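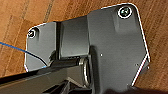 # Wood and Dark Metal

I have been meaning to put this page together since March, and here it finally is – the wood-and-metal page! Floketti is my small corner for workbench things: tabletops, fittings, screws, and whatever else gets left lying on a nice bit of grain. This time I stuck to one pairing, warm orange-brown wood with charcoal-gray metal on top of it, and I could look at it all afternoon.

The captions are short notes on what I like. Click around, stay as long as you want, and get close to your screen for the small stuff.

## Notes on the bracket

**The hinge.** Two flat plates with a pivot between them, one plate clearly bigger than the other. I love a lopsided hinge! The big one does all the showing off, with its rounded and angled corners and a side that steps inward on the way down.

**The edge.** A thin white line of light runs along the outside of the metal, and it makes the shape jump right off the wood. Matte dark gray can go flat and dull so easily, but that little bright outline wakes it up.

**The screw.** Up near the top right corner, sitting down in its round recess with a shiny ring around it. There's a touch of green in the sheen, and that green next to the orange of the wood is my favorite bit of color on the whole page.

**The grain.** Soft streaks, some lighter and some darker, with one narrow brown stripe going up toward the top on the left. Stripes like that are what I hunt for when I'm picking boards (my shelf of offcuts is getting out of hand, and I keep adding to it anyway).

## If you like this pairing

I've been sketching a small folding shelf called Woltetance for the wall over my bench. The plan is dark brackets on a warm board, with the screw heads left showing. I went back and forth on covering them and I'm very glad I stopped, because a good screw head is half the fun of a fitting. The drawings are on their third version and I still want to change the corners!

For the board I'm leaning toward a clear oil and no stain. Stain evens everything out, and I want every streak to stay put. My test pieces so far:

- Oil, one coat: pretty, a little thirsty looking
- Oil, two coats: richer, and the darker bands come up beautifully
- Wax only: lovely to touch, paler than I hoped

Two coats it is – unless the next piece changes my mind.

## Around the site

The older galleries are still up. Noiphan is all drawer pulls and cupboard latches, and Baditz is the one with the clamps. Both have had 19 new captions added between them, mostly me getting excited about knurling.

Next page: wing nuts!

*Page updated 8 May 2023*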